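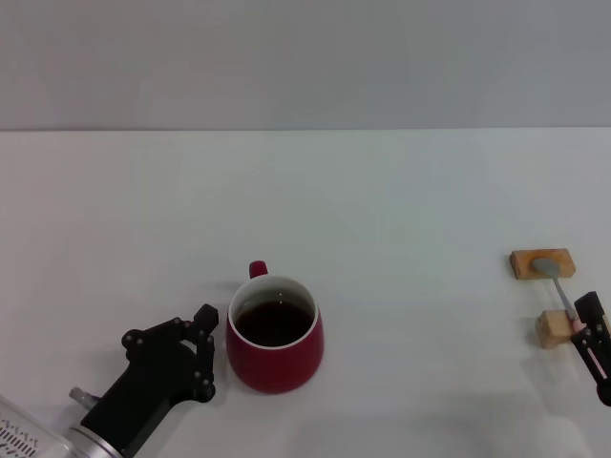 The Perwood Night Trial is an amateur road rally for unmodified and lightly modified cars, run each January on public roads near the town of Perwood. It covers 110 miles between dusk and whatever hour the last crew gives up. The event is decided on navigation and timekeeping, and speed is of so little use that early arrival at a checkpoint costs twice as much as late arrival. Crews are obliged to stop for a rest halt at the midpoint, and the halt has become the best-known part of the event. Its symbol is a red mug filled with something dark that could be coffee or tea, and regulars hold that the uncertainty is true to the catering.

History

The trial was founded by Bakari Mabula, a transmission mechanic, and Joyce Muriithi, who taught geography and owned a two-door hatchback with a heater that worked on one side. Both had been members of the Mostedlow Motor Club and left after a disagreement over whether a rally needed a trophy. Mabula thought it did. Muriithi agreed with him, and the club did not. The trophy they eventually bought is a chromed gearshift knob on a block of walnut. It has been lost twice, once by its winner and once by the engraver.

The first running drew 67 cars. Only a minority reached the finish, largely owing to a misprint in the route book that sent crews left at a grain elevator that had been torn down. Later route books are proofread by someone who has never driven the course, a practice introduced by Victor Obura when he took over as clerk.

Format

Each car carries a driver and a navigator. Route instructions are handed over at the start in a sealed envelope and may be given as map references, compass bearings, or plain sentences of varying helpfulness. Phones and satellite navigation units are sealed in a bag, and a broken seal adds 890 points to the score. Ordinary lateness costs one point per minute, so a crew that peeks would usually have done better to stay lost.

Protests must be made in writing before breakfast. Most concern the clocks.

Vehicles

Eligible cars must be road legal, insured, and fitted with working lights at both ends. Bolt-on parts are allowed if they can be removed with hand tools in the parking lot, and scrutineers have on occasion asked for a demonstration. Auxiliary lamps are limited to 2 per car. The rule followed an entry by Erasto Massawe, whose station wagon carried a full roof rack of them and drained its battery before leaving town.

Studded tires are banned. Snow tires are recommended in the regulations and ignored by roughly the same people every year.

Trip meters

Serious crews use a mechanical or electronic trip meter. The most common is the Zorkik, a dash-mounted unit admired for its accuracy and disliked for its beep. The older Tanui has no beep and must be reset with a small key, which navigators wear around the neck and drop between the seats.

Notable crews

Lilian Kinyua has won the trial more often than any other navigator, with several different drivers, none of whom has won it without her. Obura entered once after stepping down as clerk and missed the third checkpoint, which he had laid out himself.

See also

Mostedlow Motor Club
Regularity rally
Table of penalties (Perwood Night Trial)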